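From the Umska cell: a cable fault in October

In October we lost the better part of a night run on the Umska cell, and we want to report it openly so other groups can check their own arms. The left arm stopped in the middle of a pick, 524 cycles into the run. The controller showed a lost connection to the gripper, came back after a moment, then lost it again. After the third time we used the stop button and left the cell off until morning.

At first we suspected the gripper servo and changed it for a spare. It did not help. The real fault was in the cable. Its loop had become too short when we moved a clamp, and each time the wrist turned past 80 degrees the plug was pulled a little from its socket.

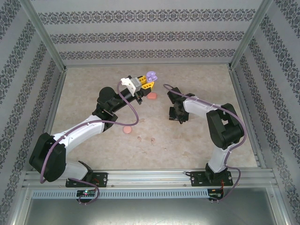 The left arm with a purple piece in its yellow fingers, the right gripper open beside it.

There was also a safety side. When the connection dropped, the gripper kept its last command but the arm continued to move for 6 more steps. Nothing was damaged, but a person reaching in at this moment could have been hit. Lellach has now changed the software so that both arms stop together if one gripper does not answer.

If you use the Rakent cable set, please move each joint by hand to its limit, with power off, and watch the plugs. The new clamp drawing is in the Tawfik shared folder, page 31.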